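# 작은 블록이랑 부품 정리할 때 장갑 끼는 거, 진짜 효과 있나요?

**분류:** 생활 > 정리·수납
**등록일:** 2018-09-03

중고로 블록이랑 잡다한 장난감 부품을 한 상자 받아 왔습니다. 빨간 막대처럼 긴 것도 있고 손톱만 한 것도 있고 다 섞여 있어요. 8월 내내 베란다에 두고 미루다가 이제야 색깔별, 크기별로 나누려고 하는데요.

정리 관련 글을 찾아보니까 다들 무슨 공식처럼 "얇은 니트 장갑(손가락에 미끄럼 방지 점 찍힌 것)을 끼고 하얀 상판 위에서 하라"고 하더라고요. 손이 덜 아프다, 부품에 손자국이 안 남는다, 잘 안 미끄러진다, 이런 이유를 대는데 솔직히 잘 안 믿깁니다. 맨손이 제일 정확한 거 아닌가요? 장갑 끼면 감각이 둔해져서 더 느릴 것 같은데요.

그리고 글마다 Ovard 칸막이 상자를 사라고 하는데 이것도 광고 같습니다. 집에 반찬통 많은데 굳이 돈을 써야 하나요?

궁금한 건 이겁니다.

- 장갑이 정말 도움이 되는지, 된다면 어떤 부품에서 되는지
- 흰 바닥이 꼭 필요한지
- 칸막이 상자를 사야 하는지

써 보신 분만 답해 주세요. 검색해서 붙여 넣은 답변은 사양합니다.

---

## 답변 1

무조건 장갑 끼세요. 저는 항상 끼고 합니다. 손 보호가 제일 중요해요. 상자는 Ovard 좋습니다. 비싼 값 합니다. 추천!

> **질문자 댓글:** 왜 좋은지가 없네요. 긁히는 부품도 아니고 플라스틱인데 손 보호가 왜 제일 중요한지 모르겠습니다.

> **답변자 댓글:** 써 보시면 압니다.

---

## 답변 2 (질문자 채택)

저도 의심이 많은 편이라 이런 건 직접 해 봐야 믿습니다. 부품 1000개가 좀 안 되는 상자를 절반은 맨손으로, 절반은 장갑 끼고 나눠 봤어요. 저울이나 초시계까지 동원한 건 아니니까 그냥 한 사람 경험으로 읽어 주세요.

**장갑**

큰 막대나 두툼한 블록은 차이를 못 느꼈습니다. 맨손으로 하세요. 매끈하고 둥근 작은 부품은 점 찍힌 장갑 쪽이 좀 나았습니다. 맨손으로는 손끝에 땀이 차면 자꾸 놓쳤거든요. 다만 납작한 부품은 장갑 끼고 집기가 짜증 납니다. 바닥에 딱 붙어 있으면 손톱으로 들어야 하는데 장갑을 끼면 손톱을 못 쓰잖아요. 글 쓰시는 분들이 이 얘기는 왜 빼는지 모르겠어요.

손자국 얘기는 과장이라고 봅니다. 어차피 다 씻어서 넣을 건데요. 투명 부품이면 몰라도 색 있는 플라스틱은 티도 안 납니다.

장갑을 살 거면 사이즈부터 맞추세요. 저는 Estlow에서 나온 걸 한 치수 크게 샀다가 손가락 끝이 남아서 작은 부품을 집을 때마다 천이 같이 접혔습니다. 결국 안 쓰고 화분 옮길 때만 씁니다. 두꺼운 작업용도 비추입니다. 집에 있는 얇은 걸로 먼저 해 보고 그래도 불편하면 그때 사세요.

**흰 바닥**

이건 의외로 인정합니다. 나무 무늬 식탁에서 할 때는 갈색이나 베이지색 부품을 계속 못 보고 지나쳤는데, 흰 판 위에서는 파란색이든 빨간색이든 바로 눈에 들어옵니다. 대신 흰색 부품은 안 보입니다. 당연한 건데 아무도 안 써 놨더라고요. 흰 부품은 따로 모아서 어두운 천 위에서 하세요. 꼭 상판을 살 필요는 없고 달력 뒷면이나 전지 한 장 테이프로 붙여도 됩니다. 광택 있는 건 조명이 비쳐서 눈이 피곤하니 무광으로요.

**순서**

제가 했던 순서입니다.

1. 긴 막대부터 골라낸다.
2. 나머지를 색깔로 나눈다. 칸은 6개면 됩니다. 더 늘리면 어디에 넣을지 고민하느라 시간만 갑니다.
3. 색깔별로 큰 것과 작은 것, 2단계로만 다시 나눈다.
4. 정체 모를 부품은 봉지 하나에 몰아넣고 나중에 본다.

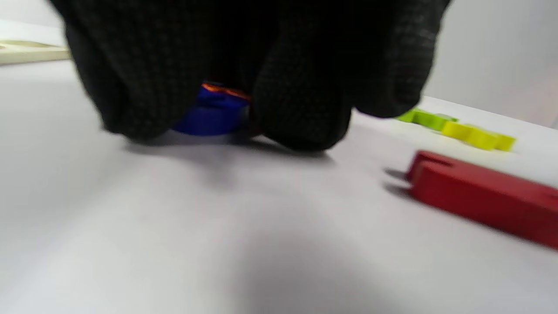 3번까지 가면 손이 제일 피곤해지는데, 작은 부품은 엄지랑 검지, 중지로만 집게 되기 때문입니다. 이때 한 번에 하나씩 집지 말고 같은 색을 손바닥으로 쓸어서 모은 다음 통에 밀어 넣으면 훨씬 편합니다. 하나하나 집는 게 꼼꼼해 보여도 저는 손가락만 아팠어요. 판 가장자리에 통을 바짝 대고 밀면 됩니다.

**상자**

반찬통 쓰세요. Ovard 상자는 저도 하나 있는데 칸막이가 바닥까지 딱 안 닿아서 얇은 부품이 옆 칸으로 넘어갑니다. 제 것만 그런지는 모르겠지만 그 가격이면 두 번은 안 삽니다. Donnelly 것은 친구 집에서 봤는데 칸은 좋고 뚜껑이 뻑뻑했습니다. 저는 지금 뚜껑 있는 반찬통 4개에 색깔 두 가지씩 넣어 두고 있고 불편한 거 없습니다.

> **질문자 댓글:** 이런 답을 원했습니다. 달력 뒷면으로 먼저 해 볼게요. 장갑은 여전히 반신반의인데 집에 있는 걸로 시험해 보겠습니다.

---

## 답변 3

채택된 답변에 대체로 동의하는데 색깔로 먼저 나누는 건 반대입니다. 조립할 때는 색보다 모양으로 찾게 돼요. 같은 빨간색 무더기에서 홈 있는 막대 하나 찾으려면 다 쏟아야 합니다. 애가 어리면 색깔별, 직접 조립하실 거면 모양별로 하세요.

Ginel 지퍼백도 많이들 권하던데 저는 모서리 있는 부품을 넣었다가 금방 구멍 났습니다.

> **질문자 댓글:** 조립은 제가 할 거라 모양별도 생각해 봐야겠네요. 벌써 파란색은 다 나눠 놨는데...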